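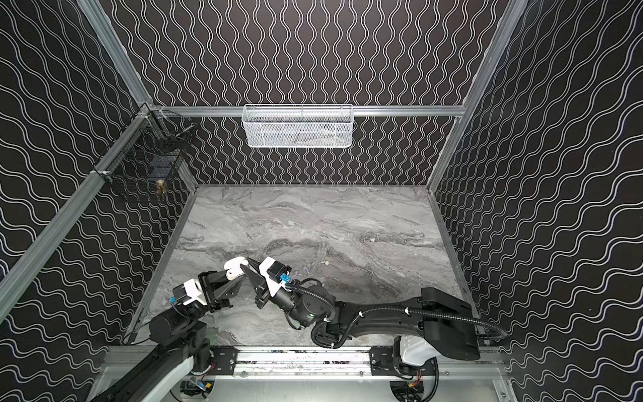
Figure 2. Two robot arms in an enclosure with patterned walls; a white wire-mesh basket hangs from the bar at the back.

4.2 What matched giving days did to small donors

We come now to the part of the study we most looked forward to writing. Wellier, the community fund whose records we were given, ran the same one-day appeal in two market towns, Rovo and Nunow, and in only one of them was each gift doubled by a local sponsor. The towns are close in size and share a newspaper, so most residents of Nunow would have read about the match in Rovo without being able to use it. For anyone who studies giving, this is a lovely accident!

The first finding concerns who gave. In Rovo, 328 households made a gift on the day, and 85 of them had never appeared in the fund's books before. We had expected the match to draw larger sums from people who already gave (this is what Reinholz found in her earlier work on church roof appeals), and there was some of that. The stronger effect was at the bottom of the scale. Very small gifts, the sort a person makes from a phone while waiting for the kettle, rose sharply in the matched town and hardly moved in the other.

The second finding surprised us both. We went back to the books the following October, fully prepared to see the new givers gone, and a good share of them had given again with no match on offer. D'Amico's interviews help a little with the question of why. Several people told him that the first gift had felt like joining in with the street, and that after it they opened the fund's letters where they used to throw them away. One woman had since started to help at the Goodall hospice shop, and she put this down to the same afternoon.

Some caution is needed. The sponsor in Rovo capped the match at 300 gifts, and the cap was reached before the evening, so the last households on our list gave without any doubling at all. We cannot tell how many of them knew this. The fund's web page kept the old wording until the next morning, and the shop windows certainly did. We treat these late gifts as matched in Section 4.3 and repeat the sums without them in the appendix, where the main pattern still holds, though the gap between the towns narrows.

Hannelore Reinholz carried out the coding of gift records and Cosimo D'Amico the interviews. Both of us read every transcript, with great pleasure.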